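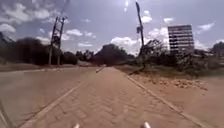
Re-sanding herringbone that has lost its joints – advice wanted on sand type and compaction

Posted by gcatterall

I'm after opinions on jointing sand for an existing segmental footpath, mainly whether polymeric is worth the money on a job this size. The path is small clay-coloured blocks in herringbone, bedded on coarse washed sand over compacted road base. Low concrete kerbs run down both sides, with the asphalt carriageway beyond the left one, so lateral restraint isn't my concern. The joints are. I lifted a few blocks near the letterboxes and found the sand well down from the chamfer, with fine silt sitting on top of what was left. Blocks in that area rock slightly under a heel. No subsidence that I can find with a straightedge.

Area to be treated is 390 square metres. It's a private estate path, so the body corporate pays and the council won't touch it. We have two quotes. One is for kiln-dried silica swept and plated, the other for a polymeric product called Flestero at a bit more than double the price. The second contractor says plain sand will be gone in two winters. The first says polymeric on an old path is asking for trouble. I don't know either of them well enough to pick on reputation.

Gareth

Posted by nkun_paving

The first contractor is closer to right. Polymeric needs clean, dry joints at a decent depth. On a new path you get that for free. On an old one you have to blow or wash the joints out, then wait for them to dry right through, and at this time of year in a shaded street that can take a good while. If there's silt left down the sides of the blocks, the binder grabs the silt and lets go of the block. You end up with a loose strip of rubbery crust.

What size are the joints? That decides it more than anything else.

Posted by gcatterall

Nominal 2 mm by feeler gauge in most places. Wider close to the kerbs, where the cut pieces are.

Posted by nkun_paving

Then kiln-dried, fine grade. Most of the polymerics I've used are graded for wider joints than that and simply bridge across the top. Check the data sheet for the minimum joint width before you go any further. If the contractor can't produce one, that tells you something about the quote.

Posted by Csizmadia_K

I disagree with part of this. I've put Flestero in narrow joints and it went down fine, provided the plate compactor was run over it twice before any water went near it. The failures I've been called back to were nearly all watering failures. Too much water on the first pass floats the binder out and leaves a white haze over the face of the block. Too little and only the top crust sets.

The haze is a pain to remove from a textured clay colour. It shows up a lot worse than on grey.

Posted by nkun_paving

Fine with the compactor, I'll give you that. But you're describing a product that goes wrong if the hose is a bit heavy, on a public-facing path, applied by a crew neither of us has met. Plain sand can't be got wrong to that degree. If it settles, you sweep in more.

Posted by Csizmadia_K

It can be got wrong. I've seen bricklayers' sand used as jointing sand more than once. Too many fines, holds water, grows moss by the end of the first year.

Posted by y_aliyu

Before spending anything I'd want to know why the joints emptied. Sand doesn't vanish from the middle of a path with sound edges unless something is shifting it. Usual suspects:

Pressure washing. Somebody on the estate owns one and uses it on the path in front of their place.
Suction sweepers run along the footpath on the same settings as the gutter.
Bedding sand migrating into an open-graded base with no geotextile, so the joint sand drops to fill the gap. You'd normally see dips with that one.
Water crossing the path from a garden bed or a downpipe.

Gareth says no dips, so I'd look hard at the first two. If it's a sweeper, neither product will last and you'll be having this thread again.

Posted by gcatterall

It's swept by machine. I rang the contractor this morning and they do run a suction unit along it. They weren't aware there was any issue with that on pavers.

Posted by y_aliyu

That's your answer, then. Ask them to use brush only, suction off, for at least the first few months after re-sanding. Once the top of the joint has picked up a bit of dust and organic matter it holds a lot better. Get the change in writing, as the operator changes and the next one won't have been told.

Posted by bgyori

Adding to Norbert's point on method. What I specify for remedial re-sanding on clay or concrete segmental, pedestrian loads only:

1. Treat weeds and moss, leave until dead, brush out.
2. Clear joints to 18 mm minimum with compressed air. Air is better than water for this. Water drives silt further down and wets the bedding.
3. Re-level any rocking blocks. Lift, screed the bedding, relay, tap home.
4. Spread kiln-dried sand on a dry surface, brush in diagonally to the joint lines.
5. Plate compact with a rubber or urethane sole fitted. No bare steel on old blocks, the arrises chip.
6. Brush in again, compact again. Leave a thin surplus on the surface.
7. Return after a fortnight and top up.

Step 7 is the one that gets dropped from quotes. Ask for it to be a separate line.

Diagonal brushing matters less with herringbone, as you'll be crossing one set of joints or the other whichever way you push the broom.

Béla

Posted by Csizmadia_K

18 is shallow for polymeric, by the way. If anyone reading is going that way, go deeper, ideally most of the block thickness less the bedding that's pushed up from below.

Also, on step 5, what weight of plate are you allowing? I've had arguments over this.

Posted by bgyori

Light plate for 60 mm blocks. I don't name a machine in the spec. The local hire place stocks a Sakamoto and an Itberg in the small class and I've had decent results from either. A heavy reversible plate on a footpath does more harm than good and will find every weak spot in the haunching under the kerb.

Posted by gcatterall

Useful, thank you. Two further questions. Does anyone put a joint stabiliser over plain sand as a halfway option? The first contractor mentioned one called Prorden, sprayed on and squeegeed off. And how much sand should I expect to see delivered? His quote says 347 kg and I've no feel for whether that's sensible.

Posted by nkun_paving

On quantity, it sounds low to me. You're under a kilo per square metre, and with narrow joints that would be fair for a top-up where they're mostly full. If the joints are being blown out to the depth Béla gives, and are wider at the edges, I'd want to see a fair bit more on the pallet. Ask him what depth he allowed for. My guess is that he priced a sweep-over and no clearing out.

Posted by y_aliyu

Agree with Norbert. The price gap between the two quotes may be partly that. One includes joint preparation and the other doesn't, so you're comparing two different jobs.

Posted by Csizmadia_K

On stabiliser – yes, I use them, and for a path with a mechanical sweeper on it I'd say it's money better spent than polymeric. Solvent-based ones darken the block, water-based less so. Do a test patch somewhere out of the way and leave it a couple of weeks before you commit. Make sure the sand has settled first, so it goes on after Béla's top-up visit and never on the same day as the compaction.

Posted by bgyori

I'm less keen. Stabilisers wear off in the wheel or foot line first, and then you have treated and untreated areas with different water uptake. On a path with a nice even colour it can look patchy after a while. Fix the sweeper, do the sand properly, and leave chemistry out of it unless it fails again.

Posted by Csizmadia_K

We'll have to differ. I have treated paths that still look uniform after several years. It depends on application rate and on not letting it pool on the surface.

Posted by gcatterall

Update, 2024-02-24. The first contractor confirmed his price was for sweep and plate only, no clearing. He has requoted with compressed air preparation, lifting the rocking blocks and a return visit as a separate line, and the sand quantity has gone up accordingly. It now comes to roughly two thirds of the polymeric quote. The sweeping firm has agreed to brush only and put it in an email.

I'm recommending plain kiln-dried to the body corporate, with a test patch of the stabiliser beside the substation so Kálmán and Béla can both be proved right. Still waiting on a date from the contractor.

Posted by nkun_paving

Get him to bring a moisture meter, or at least lift a block on the morning and look at the sides. If they're damp, send him home.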